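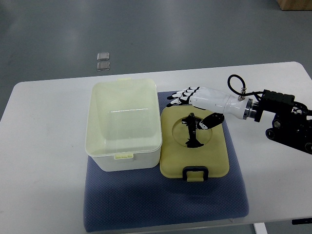 Figure 1. Plastic storage box with its lid off, on a padded mat.

Home Projects Reports Contact

Keeping Bread Fresh at Home: A Comparison of Storage Methods
Siu-fong Peng and Jalen Iwasaki
Food Studies, Bollbridge College, May 2023

We use cookies to remember your settings. Accept / Manage

Background

A lot of bread gets thrown away before it is finished. We wanted to know which common way of storing a loaf keeps it pleasant to eat for longest in an ordinary kitchen. Bread goes stale mainly through changes in its starch, and this happens faster in the refrigerator than at room temperature. Mold is a separate problem and depends more on moisture.

Method

We bought plain white loaves from the Brerthorpe bakery on the morning they were baked. Each loaf was cut into 14 slices, and the end pieces were left out. The slices were kept in a paper bag, a closed plastic box, a cotton cloth or the refrigerator. One more set was frozen and thawed on the day of tasting.

Classmates rated the slices for softness and taste on a scale of one to five. We collected 121 rating sheets over the whole project. Two of them were not filled in properly and were left out. We also checked each slice for mold by eye.

Results

Paper kept the crust crisp on the first day, but the inside was dry by the third. Cotton was a little better. The closed box gave the softest slices up to day four, though the crust turned leathery and we found mold on day six. Refrigerated slices scored lowest for softness from the second day on - even people who keep their bread in the refrigerator at home marked them down. Frozen slices scored close to fresh ones when toasted.

Discussion

Our kitchen was fairly cool during the tests. A repeat in August would probably show mold earlier. We only used one kind of bread, and sourdough or rye may behave differently. The tasters could also see which slices looked dry, so the ratings were not blind.

For a household that finishes a loaf in three or four days, we would use a closed box on the counter. Anything beyond that should be sliced and frozen on the first day.

Related reports
Kang: Salt levels in canned soup
Idemex: Testing reusable lunch wraps
How long do cut herbs last?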